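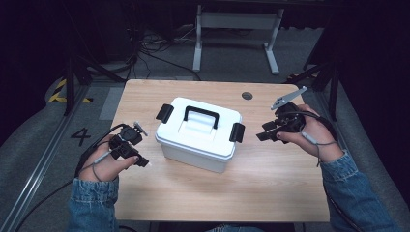
A reader in Dindlow asked whether a lidded box with a handle on top can be carried by that handle when it is full, or whether the handle is only good for moving it when it's empty. Several more of you have asked something close to it after the storage item in our last issue.

It depends on the latches more than the handle. On a white box like this one, with a black handle arched over the lid and a black latch at each short end, the handle sits on the lid and the latches keep the lid on the body. Lift by the handle and all the weight goes through those two clips. Press both down until they seat, then raise the box an inch off the table and look at the ends before you walk anywhere with it. If either end of the lid lifts, take some of the load out or carry the box from underneath.

What goes in matters too. Sewing supplies, first aid items, markers and kids' craft things are fine. Canned food, hand tools and stacks of magazines are better in something with handles molded into the sides. We filled a box of similar shape at the Zandedville swap room with 11 paperbacks and the lid bowed in the middle. With 3 of them taken out it carried level.

A few other notes from the letters:

- Put the label on the short side, below the latch. A label on the lid is hidden as soon as another box goes on top.
- Boxes with arched handles don't stack well unless the handle folds flat. Check before you buy a set.
- A cloudy white body shows you that something is inside but often not what. Write it down.
- Wash the lid separately. Crumbs and glitter collect in any recessed panel, and an old toothbrush gets them out.
- Latches that have gone stiff can be worked open and shut in warm water. Don't use cooking oil — it turns sticky by the end of summer.

The swap room has lidded boxes on the shelf by the Bollellow entrance. Please bring back any you borrowed in spring, with both latches if you still have them. The next storage swap is in September, and the date will be in the August issue.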